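Kuusisto Publishes Bench Practice Guide for Robotic Suturing Trials

Document covers instrument life, thread handling, test pads and record keeping; comment period open until the end of February

Kuusisto, the training and test laboratory for surgical robotics, has released a practice guide for laboratories that run suturing trials with robot arms on synthetic tissue. The guide is called Pukard and can be downloaded free of charge. It was written with engineers from Avska, a maker of synthetic tissue pads, and Clavitz, which services articulated instruments for research groups.

Pukard applies to bench work only. It does not cover work on patients or animals, and it does not replace any regulation or the instructions supplied with a robot. Its purpose is to let two laboratories that run the same stitching task compare their results.

"We kept getting reports where the success rate was given to one decimal place and the age of the instrument was missing," said Deming Zeng, who led the drafting. "A wrist with worn cables behaves differently from a new one. If the reader can't tell which was used, the number doesn't help them much."

The guide is 40 pages long and has 8 sections. The first three deal with setup: how the pad is fixed, how the arms are brought to their start position, and how the camera view is checked before a trial begins. The fourth covers instruments. Each instrument must have its own log, and trials have to be paused for a cable and jaw check after every five hours of use. An instrument that fails the check is taken out of service, and the trials run since its last passed check are marked in the record.

Section five covers thread. The operator or control program must know the length of thread at the start of each stitch, and the report has to say whether loose thread was managed by the arms or cleared by hand. Cut ends from earlier stitches may stay in the pad as long as the new stitch is placed clear of them.

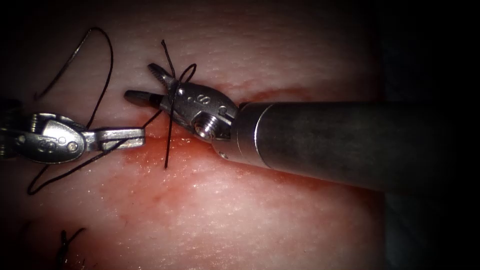 Does a laboratory have to use colored fluid on the pad to follow the guide?

Fluid is optional. A laboratory may run all of its trials on a clean pad, but it must say so in the report, and results from clean and stained pads must be listed in separate tables.

The rule on fluid was one of the most debated points in the drafting. Dark thread is easy to find on a pale surface and harder to find where the surface is stained, and camera-based control programs can lose track of it. Several laboratories that commented on the first draft asked for stained pads to be required. Others said this would shut out groups working only on knot tying. The separate tables are the compromise.

Section six sets out when a person may step in. Any touch on the arms, the thread or the pad during a trial counts as an intervention, and so does a pause longer than the one stated in the test plan. A trial with an intervention can be finished and kept, but it cannot be counted as autonomous. Section seven lists the stop conditions, including contact between the two instruments above the force limit set by the laboratory, a jaw that does not respond to a command, and thread caught in a wrist joint.

The last section is a record template. It has fields for the instrument log, pad batch, lighting, software version and interventions, and for the reason any trial was left out of the results.

Kuusisto tested the draft on 485 stitches before release. The trials were run by a team under Ville Rautiainen, head of the bench program, and the completed records are included in the download.

"The first version of the template took too long to fill in, so people were doing it at the end of the day from memory," Rautiainen said. "We cut it back until it could be done between trials. Some of the fields we dropped were ones I liked."

Clavitz will supply a blank instrument log with each instrument it services from next quarter. Avska will print the batch number on the back of every pad as well as on the packaging.

Comments on the guide can be sent to Kuusisto through the form on the download page. Each comment should give the section number and, where possible, suggested wording. An online question session for laboratories will be held on Thursday at 3 p.m., and registration is on the same page.

About Kuusisto

Kuusisto runs test benches and training courses for groups developing surgical robots. It publishes its test methods and accepts outside teams for bench time.

Media contact: Press office, Kuusisto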